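Two Arms on a Frame: Where the Workshop Build Stands in July
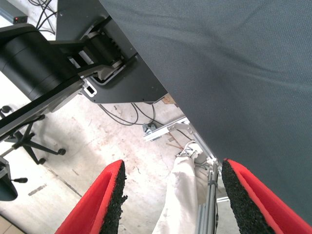 I spent most of last month on cables. I had planned to spend it on folding cloth. This post is mainly a record of what changed since the spring, because a few people have asked for notes and I keep answering the same e-mails one at a time.

For anyone new: I share a workshop in Plornton with Finn Hamann and a changing number of other people. Finn builds furniture and has put up with my side of the room for almost 3 years. My project is a pair of robot arms on a stand made of aluminum extrusion. I want them to pick up a piece of cloth, flatten it, and fold it. The project is called Windier, after a typing mistake in the first folder name. I never changed it.

The frame

The first stand was a workbench with the arms screwed to the top. It was heavy and it was also wrong, since the bench top flexed whenever one arm reached out and stopped quickly. You could see it on a dial gauge and later you could see it without one. I looked at the readings for two evenings and then ordered extrusion.

Extrusion is easy to work with if you cut it square. I did not cut the first lengths square. Our chop saw had been knocked out of alignment, and I didn't check it before cutting. Two of the uprights went back on the saw and came out shorter than the drawing, so the whole stand is 7 millimeters lower than planned. I changed the number in the software and moved on.

The base plates were the slowest part. Each arm sits on a plate, and the plate has to be stiff and has to be level with the other one. I drilled the holes by hand from a paper template on the first try. They were off by enough that the screws went in at a slant. For the second try I made a drilling jig out of scrap maple that Finn had set aside for the stove. The holes came out well. If you do this at home, make the jig first. It took me an hour and I had already lost a weekend.

I used shims under one plate. I don't love that, but it has held.

Cables

Every part of this build has a cable, and every cable is either too short or too long. The short ones pull out when an arm turns to its limit. The long ones get caught. In May one of them got caught under a caster while I was rolling a chair back, and I spent the rest of that afternoon looking for a software fault that did not exist.

After that I took everything off and started over. The rules I use now:

Anything that runs along a piece of extrusion gets zip-tied to it. Anything that moves gets a loop, and I drive the joint to both ends of its travel before I tie the loop down. Power and signal run on separate sides where there is room. Where there isn't room I don't worry about it. I have not been able to measure any difference at these lengths.

I also label both ends. I used masking tape at first and it fell off within a few weeks. Now I use a label printer and wrap the label around the cable so it sticks to itself.

Some cables still hang down to the floor. I have a length of trunking for them and haven't put it up yet.

Fingers

I have gone through more gripper fingers than any other part. The first ones were plain printed plastic, and cloth slid right out of them. I tried self-adhesive foam, which gripped well and tore off. I tried rubber bands, which worked better than they should have and then dried out.

The current set has a rough, dark rubbery pad on the inside face. The rough surface holds thin cloth much better than anything smooth I tried. It does crumble along the edges, and I sweep up small black grains after a long session. I can live with that. The outer shells are red because that was the spool on the printer. It has turned out to be useful, as I can find the fingertips quickly when I go through the recordings afterward.

Getting the two fingers to close evenly took longer than choosing the pad. On one gripper the left finger touched first every time and pushed the cloth aside. I blamed the linkage and took it apart twice. The pad on that side had been glued on slightly thick. I peeled it off, sanded the back, glued it down again, and the problem went away.

I use the Fumora contact glue that the hardware store here sells in the small can. It needs a full night under a clamp. Leave it less than that and the pad creeps.

The wrist camera

Each arm has a small camera near the gripper. I wanted a view of the fingertips and of whatever is beyond them, without a second arm blocking it. Most of the time it does the job. The weak spot is that the wrist camera sees everything the wrist points at, including the floor, the furniture, and whoever happens to be near the stand. For training a model that's a lot of extra information that has nothing to do with cloth.

I have gone back and forth on this. One option is to crop the picture. I tried it and lost the part of the view I needed when the arm tilted. Another is to clean up the room so the background is the same each time, and in a shared shop that lasts until the next morning. For now I leave the background as it is and record in different conditions, with the lights on and off, with the chairs moved. I'd like the thing to work in a normal room anyway.

Cloth

Dark cloth is harder than light cloth. I knew this from reading, but I didn't take it seriously until I switched from white dish towels to a dark gray fabric. With the white towels the edges and corners were plain to see. With the dark gray, the wrinkles nearly disappear under our lights, and a corner folded under looks the same as a corner lying flat.

A second lamp at a low angle helped. I got a clamp lamp, put it at the height of the work surface, and the wrinkles started to throw small shadows. It's an ugly fix and the lamp is always in somebody's way.

I logged 60 attempts at the first fold with the gray fabric. 35 of them I would call acceptable, meaning the edges lined up closely enough that I wouldn't refold it by hand. Most of the failures came at the pickup. The gripper either closed above the cloth and took nothing, or it pinched two layers where it should have had one. Once it has a proper hold, the rest usually goes fine.

Kiani, the little control program I wrote for all this, now waits a moment after closing the fingers and checks how far apart they stopped. If they closed all the way, it assumes there's nothing between them and tries again. That check took a dozen lines and should have been there from the start. It can't tell one layer from two with this fabric. The fabric is too thin and the pads have too much give.

Things I would do differently

I would buy the extrusion cut to length. It costs more and I would have saved the difference in screws alone.

I would get T-nuts that can be dropped in from the front. I used the kind that slide in from the end, and each time I want to add a bracket in the middle of a length I have to take off whatever is mounted at the end.

I would put an emergency stop at both sides of the stand. Mine is on one side. Finn pointed this out the first time he saw the arms move, and I agreed with him and then did not do it for five months. The second one is wired now.

I would also write down torque settings. I have a notebook page with the heading "torque" and nothing under it.

What's next

The trunking, first. Then I want to redo the mount on the left arm so I can get rid of the shims. After that I'll go back to the two-layer problem. My current idea is to have one gripper lift slightly while the other stays put, and watch how the cloth moves. If both layers come up together it should look different from one layer coming up alone. I have done this by hand and I think I can see it. Whether the camera can is another question.

I'll post the bracket drawings when I have checked the dimensions against the parts I ended up using. The old drawings still have the taller uprights in them, so please don't build from those.

Filed under: workshop, robot arms
Share this post (7)
3 comments
Print this page | E-mail this to a friend

Contact | All text and drawings copyright the author | Back to top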